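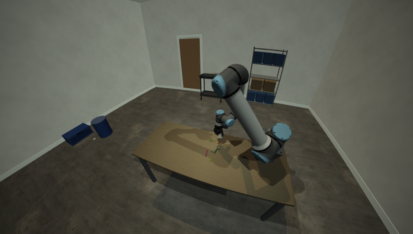
Geltance to Open Second Adult Learning Center in Wolde

WOLDE, November 4, 2022 - Geltance, the nonprofit provider of evening classes for working adults, today announced that it will open a second learning center on Brarar Street. The site will offer 23 courses in its first term, including bookkeeping, conversational English and household budgeting.

Enrollment at the original center reached 274 students in September, and several classes now have waiting lists.

"Many of our students come to us straight from a shift," said Yamila Quiroga, executive director of Geltance. "A center closer to the bus lines will shorten a long evening for them."

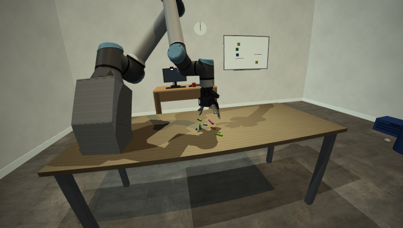
Tuition will remain at the current rate - $50 per course - with textbooks included. Geltance will also provide child care on site for up to two hours each evening. Ye-rin Min, currently head of student services, has been appointed director of the new center.

Course listings and registration forms are available at the Geltance front desk and at the Vemeo Public Library.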